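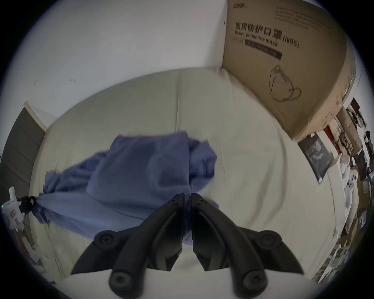
Afaf Darwish had the left hand and the new hire had the right, and for the first hour they didn't talk except to say "ready" and "done."

The job was to decide between two sets of fingers. Meltgate had sent theirs in November with a price list. Jovex had sent theirs with no price list and a note asking for a call. Belmonte, who ran the lab and would pay for one or the other, wanted an answer by six o'clock.

"What's he going to do with the answer?" the new hire asked.

"Buy the cheap one," Afaf said. "But he wants it in writing."

She squeezed the trigger and took hold of the cloth. He came in from his side, slow, the way she had shown him. The tips closed on a fold. He pulled, and the fold slid out and lay down again on the sheet.

"Slip," he said.

She wrote it down. That made 18 for the Meltgate set.

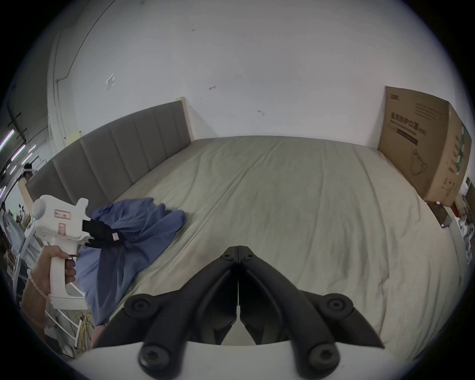

Afaf takes the left side.

At three they stopped for tea. He asked how long she had been doing this. She said she had come from Plokside, where she had folded hotel linen for a living, 223 rooms, and that the pay here was better and the sheets were worse.

"Did you like it?"

"I was fast," she said.

He wanted to know why they didn't let an arm do it. She told him the arm would get its turn. It would learn from whatever the two of them did today, including the bad grabs, and she would like there to be fewer of those. He had been grabbing too high. He was grabbing at the middle of the cloth because that was where he was looking.

"Look at the hem," she said. "Your hand will go where you look. Forget you're holding a tool."

He put his cup on the floor and they went back to it. The next grab was good and so was the one after. Then he got three slips in a row and swore, and she waited until he had finished. 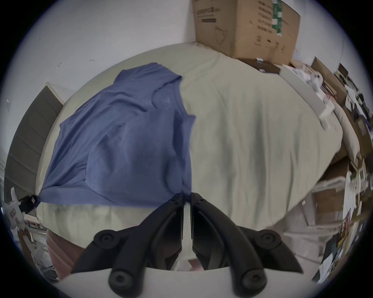 The blue T-shirt, before the next grab.

By half past five they had 40 clean grabs on one set and 62 on the other. Afaf added the columns twice. The Jovex fingers were better on anything with a hem. On fleece there was nothing between them.

"So it's Jovex," he said.

"It's Jovex if he calls them. He hates calling people."

She typed it up in four lines and sent it. Belmonte answered before she had her coat on. He thanked them both and asked if Meltgate could be made to work with some kind of tape on the tips.

The new hire read it over her shoulder. "Could it?"

Afaf thought about it. She went to the drawer and looked through it until she found a roll of the rubber kind, and cut two short pieces, and held out her hand for the tool.

"Ten more," she said. "Then we go home."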